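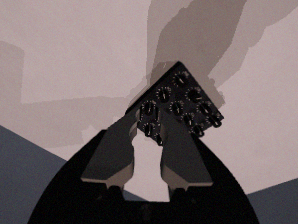

Hetico Cidora 3
Over-the-air update server for mixed Android device fleets

Cidora 3 stages, schedules and verifies operating system updates for company-owned phones and tablets. It runs on the customer's own network and delivers full images, incremental packages and monthly security patches from a local store. Devices contact the server over HTTPS and do not need a direct connection to the manufacturer's update service.

Release status
Version 3 has been available to all license holders since March 17, 2024. Version 2 receives security fixes until the end of July. Configuration files from version 2 can be imported without changes, except for bandwidth rules, which must be entered again in the new format.

How updates are released
Each package passes through three rings: test, early and general. A package stays in the test ring until an administrator promotes it. Promotion from early to general can be manual or automatic. Automatic promotion requires a set waiting period and a failure rate below the limit defined in the policy.

If the limit is exceeded, the server stops offering the package and writes an entry to the event log. Devices that have already downloaded it but not restarted are told to discard it at their next check-in. Devices that have restarted are left on the new build. Cidora does not roll back installed builds on devices without a second system slot.

Scheduling
Install windows are set per device group, in local device time. A device outside its window may download but will not restart. Minimum battery level, charging state and network type can be added as conditions. Users may postpone a restart up to six times; the administrator can lower this number or set it to zero.

Regional builds
Packages are matched by model number, region code and current build. A device with no exact match is listed as "Held" in the console and receives nothing. Forced matching was removed in version 3.

Specifications
Devices per server: 520
Servers per cluster: 3
Administrator roles: 2 (operator, auditor)
Package types: full, incremental, security only
Reports: CSV, PDF
Sign-in: local accounts, LDAP, SAML
Console languages: English, German, French

Known limits
Incremental packages cannot be applied to devices with a modified system partition.
The auditor role cannot export reports in PDF.
Group names longer than the column width are shortened in the device list. The full name appears on the group page.

Licensing and support
Licenses are sold per server and include one year of updates. The Hirnent reporting module is licensed separately and requires Cidora 3 on every server in the cluster.

Sales: Seraina Schnyder
Technical support: Gion Rüegg
Documentation: Joelle Tannous

Downloads
Installation guide
Migration notes, version 2 to version 3
Policy file reference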